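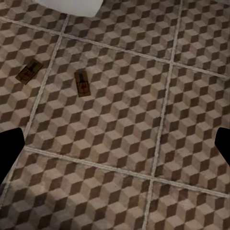
Mervyn Tapley had six jars of Prudon copper left on the wall and a waiting list of fifteen names for it. He kept the list on a clipboard by the register. The shop had been on Randlow Street for thirteen years, and in that time he had sold paper, stamps, ink, glue and ribbon to more or less the same people. He had designed one stamp of his own, a pattern of tumbling blocks like the ones you see on floors, each cube made of a pale top, a gray side and a dark brown side. It took three inks to print it right and most customers only wanted to buy one. He had sold very few.

The Prudon copper was different. It melted smooth and it didn't go dull. Then in July the company stopped making it, and the distributor, a man named Arsenault, called to say so.

"I can send you the Murnex," Arsenault said. "It's the same color."

"It isn't the same color."

"It's close."

Mervyn said he would think about it. He hung up and looked at the list. The first name was Mrs. Dunning, who made wedding invitations for her nieces. The second was a girl called Tess who came in after school and paid in quarters. She had put down a deposit of two dollars, and he had written that beside her name.

He could sell six jars to the first six people. That was what the list was for. But Mrs. Dunning had asked for four, and if she got four then Tess would get one and one other person would get one, and that would be the end of it.

He called Mrs. Dunning.

"I can let you have two," he said.

"I ordered four."

"I know you did. They've quit making it."

She was quiet for a while. He could hear a television. "Then I'll want all six," she said.

He told her he couldn't do that. She told him she had been buying from him since before he had the awning, and he agreed that she had. In the end she said two would have to do and that she would be in before noon.

She came at ten. She paid for her jars and stood looking at the Murnex sample that Arsenault had put in with the last order. Mervyn had not opened it. She asked if he had tried it, and he said no.

"Well, try it," she said.

He cleared a space on the counter and got out the heat gun. The nearest stamp was his own, so he used that. He inked it, pressed it on a piece of cream card, shook the powder over it and tapped off the extra. Then he held the heat under the card. The powder went from grainy to wet-looking, starting at one corner and moving across.

It was redder than the Prudon. There was no getting around that. He put the card down between them and they both looked at it.

"It's a bit like a penny," Mrs. Dunning said.

"An old penny."

"What's that stamp?"

He told her. She turned the card one way and then the other. She asked how much it was, and he had to look it up.

She left with the two jars of Prudon, the stamp and the Murnex sample, which he didn't charge her for. When she had gone he crossed her name off and wrote a 2 next to it. Then he put one jar in a paper bag, wrote Tess on the front, and set it under the register – she wouldn't be in until after three.

He called Arsenault back and ordered a dozen of the Murnex.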